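3.2 Collecting the snack-packing demonstrations

The class met every Monday afternoon in the lab at Ullport, and we are still grateful to the students who stayed well past the hour to get one more clean run. Each of them worked at the same board with a pair of handheld grippers, one for each hand, and was asked to set packaged groceries on and around a clear plastic box. We chose soft pouches, crinkly bags and small stiff cartons on purpose - they behave so differently between the fingers that a student soon learns to slow down. Over the term the class recorded 288 demonstrations, and Tsion Tekleab kindly looked through all of them before training.

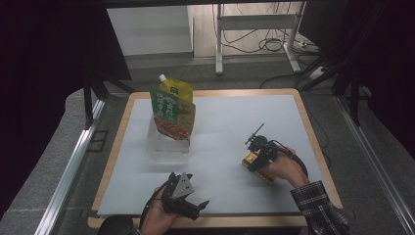
Figure 4. A demonstration under way, with a small box held in the right-hand gripper and the left-hand gripper open. A drink pouch and a snack bag rest at the clear box.

3.3 Splitting the recordings

We kept 40 demonstrations aside for testing and gave the rest to the two student teams, who had named their models Iltis and Mamo after a good deal of friendly argument. Both teams trained on the very same recordings, though they were free to trim the slow starts as they saw fit - and Mamo's team trimmed quite generously, a choice we come back to in Section 5.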